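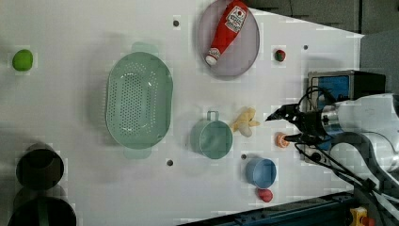

Cleaning and storing play kitchen stuff that's mixed with real dishes

Posted in Kids & Toys, 6/8/20

Our play kitchen set has turned into a mix of toy food and real kitchen things. We've got a mint-green colander, a measuring cup in the same colour, a plate, a bowl and a couple of black pots, plus a plastic ketchup bottle and toy food like a banana and a tomato. Most of it came from Stirkora, the rest second-hand. Two questions. Can it all be washed together, and how do you store it so the small pieces don't end up at the bottom of one big bin? I have 2 shelves to work with, each 11 inches high.

tomar_runska
Wash it by hand. Warm water, dish soap, rinse, then leave it on a towel overnight. I wouldn't put the toy food in the dishwasher unless the package says you can. Anything hollow with a seam can take in water, so give it a squeeze over the sink and stand it with the seam down. Keep labels out of the water and just wipe them with a damp cloth.

For storage, pots and bowl on the bottom shelf, toy food in the colander on the top one. The holes let it finish drying. Check the height of your bigger pot before you decide -- mine didn't fit under the shelf with the lid on.

Vusholm Mum
we just use a bin

greyporch
Agree with the first reply about hand washing. I'd add that I sort by size. Small pieces go in a shallow tray, bottles stand at the back. Pots can hold the overflow. If yours are second-hand, look for cracks before the first wash and toss anything that's split.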